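Bronach Model Builders Club
Minutes of the general meeting, 21st May
Carnegie Room, 7:00 p.m.

Chair: Murdo Leckie
Minutes: Cheuk-hei Cheng
Members present: 19

1. Minutes of the last meeting
Approved with one correction. The loan of the display tables to Gelow Library was for two weeks, not one.

2. Junior building contest
Murdo reported that 86 children have signed up for the junior contest in November. The older group is full and has a waiting list. The younger group still has places.

The theme was discussed again. "Bridges" and "A Street at Night" got the most support at the last meeting. Several members felt bridges would be hard to judge fairly between a seven-year-old and a ten-year-old. Vote: A Street at Night, 12 in favor, five against, two abstaining.

Each child will get the same bag of 274 pieces and one gray baseplate. Children may not bring their own bricks or minifigures. Building time stays at 90 minutes with a short break at the halfway point. Parents will wait in the hall during the build and come back in for the judging.

Cheuk-hei asked whether children can start over if a model falls. Agreed that they can, but no extra time will be given.

Action: Murdo to write up the rules on one page and send them to families.

3. Bricks and sorting
Dravent Toys has offered to sell us the bulk bricks at cost, total $700, if we order before the end of the month. The other quote was higher and did not include baseplates. Moved and seconded to accept the Dravent offer. Carried, no votes against.

Bags will be packed over two evenings. Last year some bags were short on roof slopes, so each bag will be weighed after packing and any that come up light will be opened and recounted.

Action: Cheuk-hei to place the order and bring the club scale.

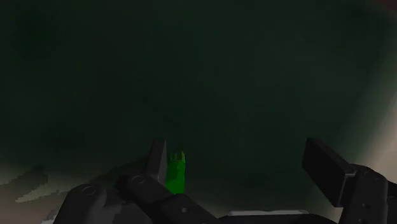 4. Judging
Three judges, none with a child or grandchild in the contest. Scores will be given for idea, sturdiness and use of color. A request to add a score for neatness was discussed and dropped. Judges will talk with each child for two minutes before scoring.

There will be a first prize in each group and a certificate for everyone who takes part. The winning models will be shown at Gelow Library through the end of the month if the library agrees.

Action: Murdo to ask the library.

5. Town layout
The harbor section is finished except for the crane. The train still stops on the second curve. Two track pieces will be swapped out before the next open day.

6. Other business
The key to the storage closet sticks. Cheuk-hei will have a new one cut.
A member asked about moving meetings to 6:30. Held over to the next meeting.

Meeting closed at 8:40 p.m.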